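Subject: Re: [grisberg-bakers] Laminated dough class in September

Vimala Menon wrote:

> Does anyone know who is teaching the laminated dough class
> this year? The flyer only says "guest instructor." I took it
> two years ago and would go again if it's someone new.

It's Endar Kasten. He ran the pastry section at Gava for 6 years and before that trained as a bookbinder, so expect a lot of talk about folding. He has one cookbook out, mostly buns and flatbreads, 200 pages. I've made the cardamom knots from it and they came out well – cut the sugar a little if you try them.

The class is 3 hours, starting at 9 a.m. Bring an apron and your own rolling pin. Butter and flour are included in the fee.

Vimala, if you still have my bench scraper from last time, could you bring it along?
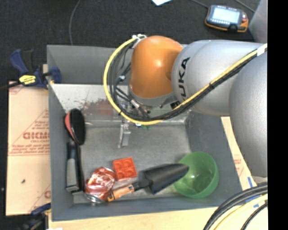

KUKA arm over a gray metal bin

Sign-up is by reply to me, off list please.

Tineke Vermeulen
Grisberg Home Bakers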